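Subject: Re: [firnham-textiles] Lining a plain white curtain – worth the bother?
List: Firnham Textiles and Soft Furnishing
Posted: April, 9.40 pm

On an evening in April, a member in Halura wrote:

> Hello all. I have a big plain white curtain to make for a work room and
> I can't decide whether to line it. The cloth is a cotton, fairly light,
> and it will hang behind a table. I don't need blackout, only something
> that softens the wall and doesn't look mean. I made one before and it
> hung like a bed sheet. How full should it be, and do I really have to
> wash the cloth first? There is rather a lot of it.

Oh, I'm so glad this has come up! I've been making more or less nothing but white curtains since Christmas and I have opinions.

First, the bed sheet problem. I'd bet a reel of good thread that it was fullness and not the lining. If your rail is 100 cm and your finished curtain is only a little wider than that, it will hang flat whatever you do to the back of it. I go for twice the rail width as a bare minimum and two and a half if the cloth is light. I know it feels like madness when you're standing at the cutting counter, but a thin cotton with plenty of fullness looks far richer than an expensive one stretched tight.

Second, yes, wash it. Sorry! I skipped this once with a loomstate cotton from Wemetti and the finished curtain came up 16 cm shorter after its first wash, hems and all. It now hangs in my downstairs loo, where the window is small and it can pretend it was meant to be there. Wash at 60 if you ever mean to wash the curtain at 60, dry it the way you'll dry the real thing, and press it before you measure anything.

Now for the lining, which I'll take bit by bit as I got rather carried away.

1. Leaving it unlined

Perfectly respectable behind a table, I think. White on white is lovely to work beside, and I like the way the folds do all the decorating. Let them be a bit uneven if they want to be. I used to fuss over every pleat with pegs and tape, and the curtains looked like a school stage. 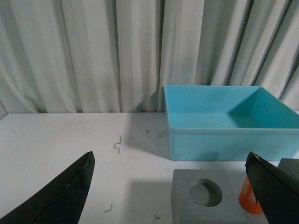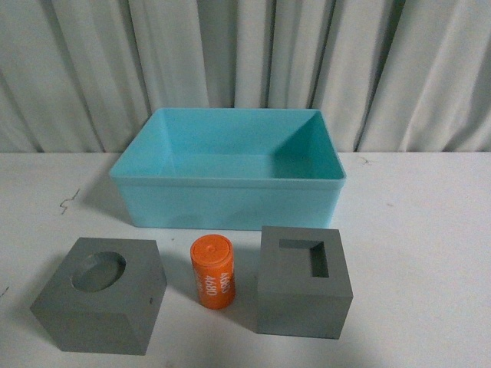 White curtain, white table, pleats left to fall as they like.

2. Lining it properly

If there's a window behind, or the wall colour is strong, line it. A pink wall will come straight through light cotton and you'll have a pink curtain. I use a plain cotton sateen lining in ivory, cut 5 cm narrower than the face cloth, and I lock it in by hand with long loose stitches down the length. Long and loose is the thing. My first go was pulled so tight that the front puckered all the way down and I had to unpick the lot over two evenings.

3. The halfway house

Make a separate lining on its own tape and hook it on behind. I love this one! It washes separately, it comes off in summer, and if you find you don't need it you've lost nothing except the cost of the lining. The only fiddly part is getting the two hems to agree, so hang both for a few days before you turn up either of them.

On hems: make them deep. I do a double 10 cm at the bottom and drop a penny weight in each corner – or chain weight along the whole width if the cloth is really flighty. If the curtain stops at a table top or just behind one, decide early whether it goes to the floor at the back. Mine always do, as they hang so much better with the extra length pulling on them.

For cloth, the Awwad mill ends are well worth asking about. The one I keep going back to is number 1206, a soft off-white that isn't yellow by lamplight, and it presses beautifully with a damp cloth. They will post a snippet if you ask. Do look at it in your own room in the morning and again in the evening before you order the full length, as whites are terrible for changing on you. I have four "whites" in the cupboard and no two of them match.

Do tell us which way you go, and what heading tape you use. I'm still hunting for a pencil pleat tape with cords that don't snap when I pull them up, and would be thrilled to hear of one.

Happy sewing!

--
Firnham Textiles list. Reply to this message to post to all members.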